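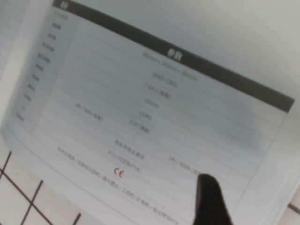
Subject: Re: [runden] reading a spec page when you can't read the language

Hello all,

What a lovely question from Mbali (quoted further down), and right up my street! I've been pottering through Chinese product booklets for years with very little Chinese, and the parameters page is where I always tell people to begin. You already know half of it. Millimetres are millimetres, kilos are kilos, and a row with three numbers and multiplication signs between them is going to be the overall size in any language you like.

The word to learn first is 参数, "parameters". It will often be sitting in a heading bar over the table, and in older type or in booklets set in traditional characters you'll meet it as 參數. Same word, so don't go hunting for a second meaning like I did. Once you can spot those two shapes you can flick through 30 pages and stop at the right one without reading anything else.

Then go down the values before you touch the labels. I had a glossy one open this morning and got as far as 980mm x 745mm x 380mm, then 65KG-72KG, then 1.5m/s, all before I'd looked up a single character. So: a size, a weight range, a speed. I pencilled those in on a slip and used them to work out what the labels ought to say - then checked. Ten minutes, and great fun.

The bracketed notes are the slow part. There's one straight after the 1.5m/s, and a bracket can change everything (maximum, unloaded, optional, depends on version), so please do look those up properly before passing a number on to anybody. Ruan Xaba caught me out on that with the Stornus booklet and he was quite right.

One practical thing: glossy paper curls like mad once it's been opened out a few times, and the small grey print goes to mush as soon as the page lifts. Flatten the page you want, do that side, then turn to the other.

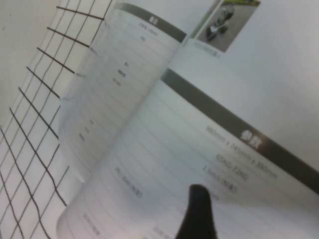 On 30/04/2021, Mbali Mabaso wrote:

> I've been given a box of booklets to sort for the Amaral shelves and most are in Chinese. I don't need full translations, only enough for a card in the drawer: size, weight, power. Is that doable for a beginner? And do I copy the units as printed or tidy them up?

Very doable, and as printed, please! If it says KG in capitals, write KG in capitals. Torbjørn Bråten may disagree and I look forward to it.

I'll put my list of common labels up in May. Shout if you get stuck before then.

Karabo Shabalala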